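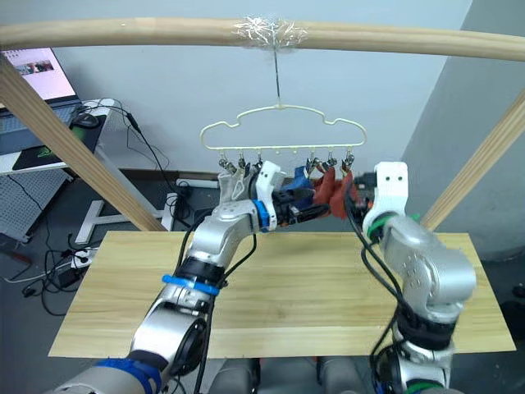

What does the Pudine group study?
We study how a robot with two arms can learn to handle cloth, mainly small pieces that fold, sag and bunch up when they are picked up.

About us

Pudine is a research group at the Prolatham Institute, led by Przemysław Zalewska. Our main task at the moment is hanging socks on a clip hanger. A person steers both arms through the task, and we record the camera views and joint positions. A control policy is then trained on those recordings.
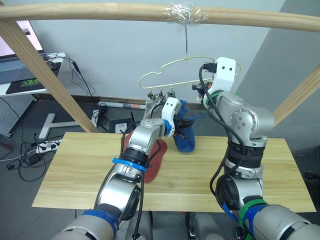

The policy predicts a short run of motions at a time, checks the cameras, and predicts again. Our first version planned the whole task in advance and failed whenever the hanger swung. In August we switched to the shorter runs.

The current policy was trained on 324 recordings. In our last test it finished 14 of 23 trials. Most of the failures came at the clip, where one arm has to open it while the other brings the cloth up.

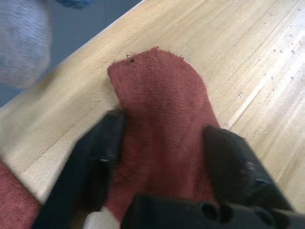 Wrist cameras

Effie Aitken runs our work on close-up views. A head camera often loses sight of the cloth behind the arm, so her method gives more weight to the wrist cameras once a gripper has closed. With the wrist views removed, the same policy finished 12 of 23 trials. We think the gap is too small to settle the question and are repeating the test with more trials.

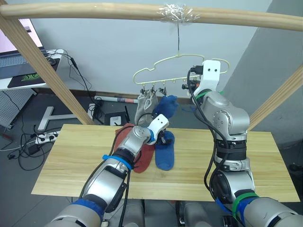
Can other labs use the recordings?
Labs can request them by writing to Effie Aitken at our Sarkcombe office. Requests for the current set close on Fri 31 December.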